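Pre-purchase check, hand-held gripper units, Tratska site
Checked by: Nhung Châu. Budget line: Lợi Ngô. June

1. Finger travel, full open to full close – OK
2. Marker plates seated and flat – OK, recheck after shipping
3. Pad adhesive – one corner lifting on unit 2. Ask Hondero for spares with the order.

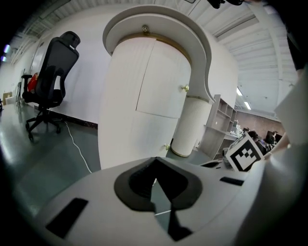

4. Floor cables taped or rerouted before trials – OPEN
5. Walkways clear at desk rows – OPEN, same visit as item 4
6. Quote matches parts list – NO. Hondero lists 3,255 for the set; calibration is extra at 289. Lợi to confirm whether Phùng can calibrate in-house.

Hold the purchase order until 4 and 6 are closed. Spare fingers (664) move to the next budget.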